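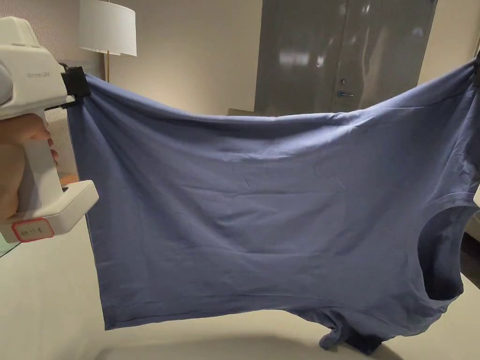 Blue tee.

Blog > Food > Things the internet made me bake

2020-04-27

Okay so I caved. I held out on the sourdough, I held out on the whipped coffee, and then my feed filled up with cloud bread and I lasted one evening. If you've somehow missed it, it's egg whites, sugar and cornflour whipped until your arm (or your mixer) gives up, dyed some unlikely colour and baked in a big wobbly mound. Then you film yourself tearing it in half. The tearing is the whole point as far as I can tell.

I first saw it in a fifteen-second clip with no sound on and no quantities, just a pair of hands and a very pink loaf. I watched it 35 times, easily. Then I went looking for a recipe and fell down a hole of people arguing about whether you need vanilla, whether you can use icing sugar, and whether it's bread at all. (It isn't. It's a soft meringue in a bread costume.)

My first go was a flop. I used three eggs that had been sitting in the fridge door forever, tipped all the sugar in at once and got a kind of sweet soup. I kept beating it for ages out of pure stubbornness. In the end I poured it onto the tray anyway and it spread right out to the corners and baked into something like a giant prawn cracker. I ate most of it standing up.

Second go, I used fresher eggs, wiped the bowl out with a bit of lemon juice and added the sugar a spoonful at a time -- much better! Proper stiff peaks, the sort you can hold upside down over your head, which I did, because what else have I got on at the moment. I went for green colouring and it came out the colour of a hospital wall. Next time I'd go yellow.

For anyone who wants to try it, I did:

3 egg whites
2 and a half tablespoons of caster sugar
1 tablespoon of cornflour
a few drops of colouring

Whip the whites until they're foamy, add the sugar slowly, sift in the cornflour, add your colour, then pile it up high on baking paper and smooth it into a dome with a spatula. My oven was on 150 and it had 25 minutes. It'll sink a bit when it comes out, don't panic.

So how does it taste? Like sweet air with a faint memory of omelette. The outside is a bit marshmallowy and quite nice while it's warm, and the inside sort of squeaks against your teeth. I put jam on it and that helped a lot. I think passionfruit curd would be even better, and it would use up the yolks too, so I'm cross I didn't think of that before I scrambled them.

I did film the tear, obviously. I've put it up under my baking account, Jametti, where it had 122 views by bedtime. That's a record for me, the old one being a January video of a pavlova sliding off its plate. Meanwhile somebody's golden retriever sniffing a blue cloud bread has gone completely bananas and I can't even be jealous, he has such a lovely face. He backs away from it, comes in again, has one lick and leaves the room. Best review of the lot.

A few of you have asked what's next. The Clondden bakery page has been posting pancake cereal, those teeny pancakes you eat out of a bowl with a spoon, and I've already got a squeezy bottle washed out for the batter. I don't know if I have the patience for the flipping. I'm also down to my last cup of flour and the shop had none again yesterday, so if you see any going, please sing out in the comments and I'll swap you for eggs or a very green slice of cloud bread.

15 comments | 1,599 shares

Contact | © 2020 Jametti | Back to top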